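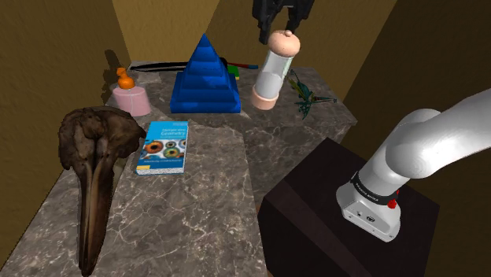

The Soltby Reading House is looking for people who want to take part in our winter residence for slow readers. We give a room, a desk and three meals a day to people who have one difficult book they always wanted to finish and never had the time for it. The book can be from any field. On our tables you will meet novels next to mathematics, and a paperback called "Hyperbolic Geometry" can lie beside an animal skull with a long snout like a beak, and both of them are good company at breakfast. We ask only that you come with one book, and that you stay with it.

The residence takes place in December and lasts 20 days. We have places for 23 participants. Last winter we received 136 applications, so please take your time with the letter and do not send it in a hurry on the final evening.

Who can apply

Anybody over eighteen years old. You do not need a degree, and you do not need to be a writer or a teacher. In the past years we had a bus driver, two nurses, a retired surveyor and a young man who repaired pianos. It is necessary that you can follow a conversation in English, because this is the language we use at the table. Your book can be in any language.

We do not accept applications for writing projects. We receive many of them each year, and some are very good, but for these there are other houses. If you wish to make notes in the margins, of course you are free to do it (in your own copy, please).

How the days go

Breakfast is from 7:30 in the morning. After this the house is quiet until lunch, and phones stay in the wooden box in the hall. In the afternoon you may read, walk or sleep. The path to Dreneck goes along the river and takes one hour if the ground is not too muddy. Bring good shoes. At five o'clock there is tea, and whoever wants can read one page aloud to the others and say what they did not understand in it. This hour is not obligatory, but most people come to it after the first few days.

Dinner is cooked by Tadeusz Sowa, who has worked in our kitchen from the beginning. He can prepare vegetarian meals without problem. For allergies please write to him early.

Two evenings in the residence have a guest. This year Gunnlaugur Ravn will speak about learning to read again after an illness of the eyes, and Emese Oláh will show how she repairs old bindings. You can bring her a damaged book, only not a very big one.

Costs

The room and the meals are free. We ask each participant for 80 euros toward the heating and the bed linen, to be paid on arrival. Travel is at your own cost. If the fee is difficult for you, write this in one sentence in your application and we will not ask for any papers. The nearest train station is Bandel, and we will pick you up there if you tell us the hour of your train.

The rooms are simple, with a shared bathroom on each floor. Two rooms on the ground floor have a wide door and their own shower. Pets cannot stay in the house.

How to apply

Send us one letter, not longer than two pages, with these things:
- your name and where you live
- the title of your book and how far you came in it until now
- why you stopped
- if you need a room on the ground floor

Please do not send a CV. The letters are read by Hafþór Hjaltadóttir and Bautista Medina, and they answer to everybody, also when the answer is no. You can send the letter through the form on our website or by post to the Soltby Reading House. We must have it by the end of September, and you will hear from us before the end of October.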